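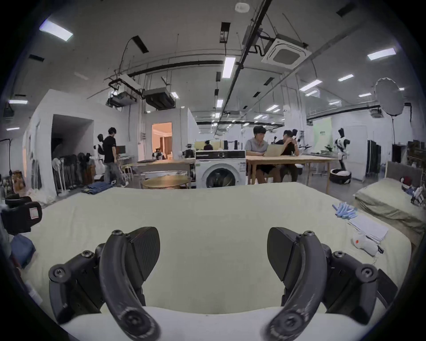 The bed at Dunda, Wundstead, with the cream quilted blanket on it.

Saturday, a little before nine, and Edivaldo Lopes is already talking when I get through the door. Something about thread. I don't have the recorder on yet so the first five minutes are gone, sorry, they were good.

Dunda makes blankets. Quilted ones mostly, a few plain, pillow covers when somebody asks. Lopes started it with Eliseo Lozano in the back half of a furniture showroom, then they moved into the big room in Wundstead, white walls, open ceiling, lots of light. Desks, a computer monitor. And a bed.

"People expect sewing machines," Lopes says. "The sewing is down the road at Babalola. They have the thread, we don't. We have the bed."

Why a bed, I ask. You could lay a blanket out on anything.

"No. No, you can't. A blanket on a table looks great. Every blanket looks great on a table. You put it on a mattress and it goes up over the side and down and you find out the corner is too heavy. Or it slides. The first one we ever sold slid. The customer sent it back with a note, very polite, she said she woke up with it on the floor eleven nights out of fourteen. She kept a tally! I still have the note."

So the rule now is that anything new gets put on the bed and left there. Not styled, not steamed. Left. People sit on it and put things down on it, all day long, and at the end Lopes looks at what it did.

I ask what he's looking for and he gets up to show me, pulls the blanket toward him with two fingers, lets go. Presses down with his palm. Waits. It takes a while, I've time to write this sentence.

"See, it's coming back. Slow, but coming back. I don't want it flat. Flat is a hotel. I want it to look like somebody could get in it."

The cream was his idea, Lozano wanted gray. They have had this argument for what sounds like years. Lozano, when I get him over (he is eating a roll and doesn't put it down), says the cream shows everything.

"Pen," he says. "Coffee. Denim, oh my god, denim. New jeans on a cream blanket, goodbye."

"It washes out," says Lopes.

"It washes out mostly."

"Mostly is fine, it's a bed."

They do this a lot. I got maybe a third of it down.

The headboard is gray, upholstered, and Lozano counts this as a win. It came from Povar, who do headboards and benches, and who gave them a decent price becuase the fabric was the end of a roll. The sage green on the pillow was Lopes again. He had wanted something that looked right next to cream and next to gray both, so he wouldn't have to hear about it, and he went through a box of swatches at Babalola for a whole afternoon in July with the fan off. Brought home the sage. Lozano said it looked like a dentist's. They sell more of that than any other color now. Lozano still says dentist's.

On numbers. The quilted blanket is the one that pays the rent. Last year they sold 554 of them, all sizes together, which Lopes knows by heart and says twice. Pillow covers were almost 2,000, but there's no money in pillow covers, "you make them so people come back and buy the blanket." They'd like to get up past that. They are not in a hurry, Lopes says. Lozano makes a face at this but has his mouth full.

What about the quilting itself, I ask, the pattern, did you draw it?

"We drew it bad," Lopes says. "The first drawing was so tight, the lines were like this," fingers nearly touching, "and the thing came back like a board. You could stand it up. So we opened it out, and opened it out, and then it was too open and the filling went for a walk, all down to one end. You'd have cold feet or a cold neck, you could pick. The one now is the fifth. Or sixth, Eliseo?"

Sixth, says Lozano.

"Fifth."

Washing. I asked because my own has gone lumpy and I wanted free advice. Got it. Cool wash, big drum, by itself, nothing else in with it. "Not with towels, people put towels, the towels are bullies." Low dryer and stop it halfway, take it out, shake it hard, turn it over, back in. He says the shaking is the whole thing. If you have a second person, use the second person. Then on the bed while it's still a bit warm and let it find its own shape. Don't fold it for a day. And if you do fold it, thirds, loose, never a hard crease down the middle since the filling will remember it till you die.

Mine can't be saved, he says. I described it and he just shook his head.

On making the bed, he's less strict than I figured. He doesn't tuck. Never has, his mother tucked and he had to kick his way in every night. Fold the white sheet back over so there's a clean edge by your face, pull the blanket up to it, pillow against the headboard, done. Under a minute. He timed Lozano once, Lozano won't say what he got.

"People want six pillows," Lopes says. "Where do they put them at night? On the floor. Then in the morning off the floor and back on the bed. You sleep on one. Have one, have two."

You sell pillow covers, I say.

"Have two."

I ask how the bed changed the room, if it did. He thinks about that one. In the showroom they had everything on racks and people would walk by and touch the edge of a blanket between finger and thumb, like checking cheese, he says, and walk on. With a bed they stop. They ask if they can sit. Then they've sat and their bag is down next to them, and their papers, phone, whatever, and they're telling you about their back. He's sold blankets to people who came in to ask for directions.

It also ends up with everybody's stuff on it. I'd been there twenty minutes and my notebook and coat were both on it, I hadn't noticed putting them there. Neither of them minds. Lozano does a clearing round at six, he says, all of it goes into one box by the door and whoever wants their things can go through the box.

"He threw out my good pen," says Lopes.

"It was on the blanket. With no cap."

Price, before I forget. The big size is 400 dollars and they know that's a lot, Lopes brings it up before I do. He'd rather sell fewer and have them come back for a repair than have them in a dumpster in two winters. They do repairs. Ripped seam, torn corner, dog. Mostly dog. Send it or bring it, Babalola does the sewing and it's usually a couple weeks, longer around the holidays. They don't fix other people's blankets, they tried that and it got out of hand quick.

What's next. A lighter one for summer, same quilting, less in it. There's a sample but I'm not alowed to see it, it's at Babalola anyway. Lopes wants it in the sage. Lozano wants gray.

"Put that he wants gray," Lopes says, walking me out. "Put it in, so people can write to him."

The Wundstead room is open Saturdays until four, weekdays if somebody's in, ring first.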